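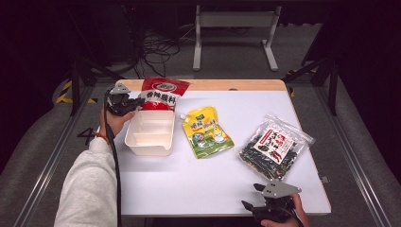

Ranger les sachets souples : ce que le labo m'a appris sur mes placards

Page mise à jour le 1er septembre 2021

Tout le monde sait ranger une boîte de conserve. On la pose, elle reste posée, elle attend la fin du monde avec dignité. Le sachet, lui, s'affaisse, glisse derrière le sucre et se vide dans le noir. J'ai vécu longtemps avec un placard rempli de sachets en me disant que le problème venait de moi. Puis j'ai passé deux ans à l'atelier Durkarano, où l'on essaie d'apprendre à des bras mécaniques à ranger des provisions, et j'ai pu constater que le problème venait aussi des sachets.

Un mot sur la méthode, pour ceux que ça intéresse (les autres peuvent sauter au premier conseil, je ne me vexerai pas). Chez nous, on ne programme pas les gestes un par un. Une personne s'installe devant une table blanche, prend une pince dans chaque main et range des courses avec. Les pinces sont les mêmes que celles qu'on monte ensuite au bout des bras du robot, si bien que tout ce que la personne fait, la machine devrait en principe pouvoir le refaire. On enregistre, on recommence, et le modèle apprend en imitant. Les emballages sont ceux d'une vraie cuisine : un sachet rouge et blanc d'assaisonnement, une gourde jaune-vert à bouchon blanc, des algues séchées dans leur plastique transparent, et un bac blanc à compartiments pour accueillir ce petit monde.

Ranger avec des pinces, c'est redevenir enfant avec des moufles. On perd d'un coup le petit doigt qui retient, la paume qui soutient, le pouce qui lisse. Il reste deux mâchoires et l'obligation de réfléchir. J'en ai tiré une série d'habitudes que j'applique maintenant à la maison, à mains nues, et qui marchent encore mieux avec dix doigts.

Le bac d'abord, les courses ensuite

Posez le bac sur le plan de travail avant de sortir quoi que ce soit du cabas. Je sais, c'est bête. Mais dans la première série d'essais, on laissait les gens placer le bac quand ils voulaient, et les séquences étaient d'une confusion telle que le modèle en a conclu que ranger consistait à déplacer des objets d'un côté à l'autre en hésitant. Il imitait très bien. Mon mari aussi.

Mettez-le du côté de votre main la moins habile. L'autre garde ainsi tout l'espace pour attraper.

Un compartiment, un voisin

Un sachet ne tient debout que si quelque chose l'y oblige. Dans un grand bac sans cloison, les trois premiers s'appuient les uns sur les autres, et le jour où vous retirez celui du milieu, toute la compagnie se couche. Il faut des cloisons. Si votre bac n'en a pas, un morceau de carton fort coupé un peu juste fera l'affaire ; coincez-le en travers et n'y touchez plus. J'ai aussi vu employer une vieille grille de range-courrier, très bien, un peu froide de caractère.

Nous avons comparé les deux configurations, avec et sans cloison. Sans cloison, le robot réussissait à mettre un sachet debout dans 41 essais sur cent. Avec, il montait à 73. Même modèle, mêmes sachets, même table. Lorne Cloutier, qui avait réécrit le code de saisie pendant tout le mois de février pour gagner quelques points, a regardé le tableau, puis le bout de plastique, puis est allé se faire un café.

Je n'ai pas mesuré ce que cela donne dans une cuisine avec un adolescent dedans.

Saisir par le haut, jamais par le ventre

Quand on attrape un sachet de poudre par le milieu, le contenu fuit vers les extrémités, le sachet se plie et la moitié du haut vous salue. Prenez-le par la soudure supérieure, bien à plat entre deux doigts, et laissez le poids descendre. Secouez une fois, verticalement. La poudre se tasse au fond et fait une assise. Ensuite seulement, descendez-le dans son compartiment.

Pour un sachet déjà ouvert, repliez le haut deux fois vers l'arrière et mettez une pince à linge. La face avant reste lisible, et la pince à linge sert de poignée. Les pinces Faltard du bazar en bas de chez moi sont hideuses et durent des années.

Les gourdes et recharges à bouchon

Elles ont l'air commodes. Elles ont un bouchon, et l'on se dit qu'on va les prendre par là. Seulement le bouchon est souvent dans un coin, la gourde pend de travers et arrive au-dessus du bac en diagonale, où elle ne rentre plus. C'est l'échec le plus fréquent de nos enregistrements, chez les humains comme chez la machine.

Couchez la gourde à plat, chassez le liquide vers le bas avec le tranchant de la main, puis relevez-la par le bord opposé au bouchon. Rangez-la bouchon vers le haut, contre une paroi. Vérifiez qu'il est vissé. Je ne raconterai pas l'histoire de l'adoucissant.

Les algues, les champignons secs et autres fragiles

Tout ce qui se brise se range en dernier et se pose sur le dessus, ou mieux, dans un compartiment à part. Un grand sachet transparent d'algues pèse trois fois rien et prend une place folle ; on a envie de le tasser. Ne tassez pas, à moins d'aimer les paillettes.

Si l'air enfermé vous agace, ouvrez un coin, appuyez très doucement avec l'avant-bras et refermez aussitôt avec du ruban adhésif. Pour les grosses quantités, transvasez dans un bocal. J'utilise des Jõgi à joint plat, achetés en lot, dont les couvercles finissent toujours par se mélanger avec ceux d'une autre série.

Côté machine, les fragiles nous ont valu de longues soirées. Le modèle avait appris à serrer les sachets de poudre avec conviction et ne voyait aucune raison de changer de manières. Il a fallu enregistrer à part des séries entières de gestes délicats, et demander aux opérateurs de ralentir franchement avant le contact. Au bout de sept séries, la machine s'est mise à ralentir aussi. Y compris devant les poudres, il est vrai.

L'étiquette face à vous

Tournez l'étiquette avant de poser le sachet dans le bac. Une fois dedans, il est trop tard : on se dit qu'on le fera plus tard, et plus tard on rachète du cumin. Pour les emballages dont vous ne lisez pas la langue, collez un bout de ruban de masquage avec le nom en français, et la date d'ouverture tant que vous tenez le feutre.

Les deux mains, mais pas en même temps

Les débutants veulent tout faire à deux mains : l'une tient le bac, l'autre tient le sachet, les deux se croisent, quelque chose tombe. Les meilleurs enregistrements que nous ayons sont ceux où une main travaille pendant que l'autre attend, ouverte, au bord de la table. Elle n'intervient que si le sachet penche. Ça paraît paresseux. C'est nettement plus rapide sur un cabas complet, et l'on casse moins de biscottes.

Un détail pour ceux qui ont un bac léger : s'il recule quand on y glisse un sachet, mettez dessous un carré de tapis antidérapant. Le Cerkberg gris se coupe aux ciseaux et passe à l'eau savonneuse.

Ce qui n'a pas marché

Trier par couleur. Très joli pendant une journée.

Trier par taille, les grands au fond. Les petits devant se font oublier quand même, je ne m'explique pas comment.

Les élastiques autour des sachets. Ils sèchent, cassent et tombent dans la farine.

Laisser le robot ranger seul mon propre cabas, un soir de bouclage. Il a traité les œufs comme un assaisonnement.

La prochaine page portera sur les torchons, que nous commençons à faire plier à la machine. Pour l'instant, elle les met en boule dans un coin, et j'ai reconnu la technique.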